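Community > Small Business > Marketing & Social Media

Moved our open house sign-up to a social event page and now I can't tell who's coming

Kadri Rimkutė

Hi all! I handle the outreach (and the phones, and the coffee) for Stinholm, a small machine shop. Every October we do an open house, and we used to print 2000 flyers for it. Last year I skipped the printer and made an event page instead. It got 303 people marked "interested" and 58 came through the door. Nice crowd, but I'd ordered food for a lot more than that.

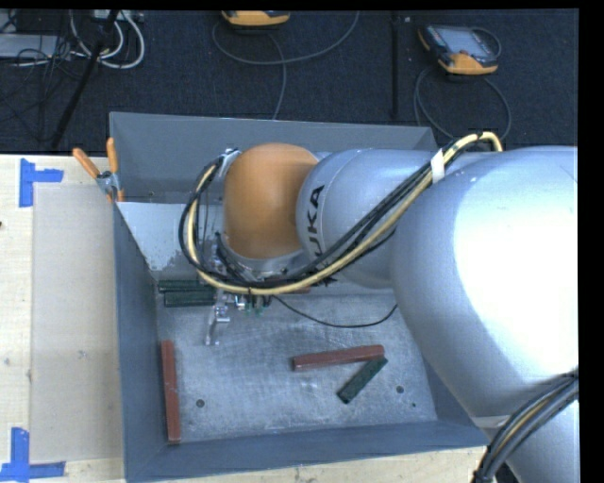 My boss wants to know if we should pay to boost the event this year or go back to paper. I've never bought an ad in my life, so I'm nervous about wasting his money. I do have a few pictures to work with, like the one with the big silver arm, the orange joint and KUKA running down it in black letters, and I was thinking of making that the event cover. Would you boost it, and how do I get a head count I can trust?

Tagged: event pages, paid posts, RSVPs

Furis

"Interested" means they tapped a button. Ignore it. Put a link to a free sign-up form in the first line of the description and order food off the form.

Amano

I'd boost it, but small, and only to people who live close enough to drive over after work. We ran 2 ads for our plant sale, one to the whole state and one to our own zip codes, and the local one brought in nearly everybody. Set an end date on it too (I forgot once, ouch). For the cover I'd go with that picture, just check it on your phone first, the top and bottom can get chopped and you don't want to lose the lettering. And keep a few flyers for the hardware store counter! My older customers still take them.

Biludix

paper is dead, just post more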